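About Roliter

Roliter packs and sorts small parts for other companies. We work from one building on the Vandwood estate in Stiton, with 56 people on the payroll and two shifts on weekdays. Most of what passes through here would fit in your hand: connectors, caps, batteries, fuses, hinges, pens, the little bags of fixings that come with a shelf. Customers send it to us mixed or in bulk and we send it out sorted, checked and packed to their list.

The company started in a unit on Dunleavy Road as a hand-packing business. Everything was done at long benches, and for many years that was all we offered. We moved to Vandwood when the benches no longer fitted. Hand packing is still the larger part of the work and we expect it to stay that way for some time.

How we use automation

We brought in the first robot arm for one job, a sorting contract with 700 different part numbers that nobody wanted to stay on for more than an hour. It was slow to set up and the first few months were poor. Parts were dropped, or picked up at an angle and put in the wrong tray, and the people on the next bench spent their time putting it right. We stopped the contract work on it, went back to hand sorting, and started again with a proper trial area.

We now have 6 arms. Four are on the floor doing paid work and two are kept for trials. A new part goes to the trial tables before it goes anywhere near a customer order. The tables are marked out in tape so that a part can be put down in a known place and tried again from the same spot, lying one way and then another.

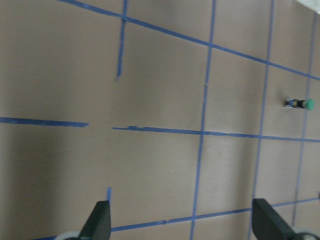

Trials are run by people who came off the benches. They know which parts roll, which ones stick together and which ones look alike from above, and that saves a good deal of time. A part is passed for the floor when the arm can pick it from any place on the table. Some parts never pass. Thin washers and anything in a slippery bag are still done by hand, and we tell customers so when they ask for a price.

What has changed for staff

Before the second arm was ordered we agreed a written policy with the staff. No job here ends on account of a machine. When an arm takes over a task, the person who did it is offered training or a move to another bench at the same rate of pay. So far 54 of our staff have done the basic course, which covers stopping an arm safely, clearing a jam and reading the fault screen. It takes two days and is paid as normal hours.

The work itself is different in some ways. There is less bending and reaching, and fewer people go home with sore wrists. There is more walking between stations and more time spent looking at a screen, which suits some people better than others. Several staff have told us they miss the talk at the long benches, where you sat opposite the same faces all day. We have kept two of the long benches together for this reason, and bench places are rotated so that everyone who wants a turn there gets one.

Breaks are set by the clock and not by the machines. If an arm is running when a break comes, it is stopped or handed over. Nobody is timed against an arm, and pick rates from the robots are not used in staff reviews.

We also changed the pay grades. Running a trial table is now a grade of its own, one step above senior packer, and it is filled from inside the company first.

Visits and work enquiries

Customers are welcome to come and see their parts being tried. Please ask for a weekday morning, as the trial tables are cleared and re-taped in the afternoon. Bring a small bag of the parts, including a few damaged ones if you have them. We normally give an answer within two weeks on whether a part can be sorted by an arm, by hand or by a mix of the two.

Vacancies are posted on the board by the main door at Vandwood and on the jobs page of this site. No experience with machines is needed for bench work. The yard gate is closed on Saturday, so deliveries should be booked for Monday to Friday.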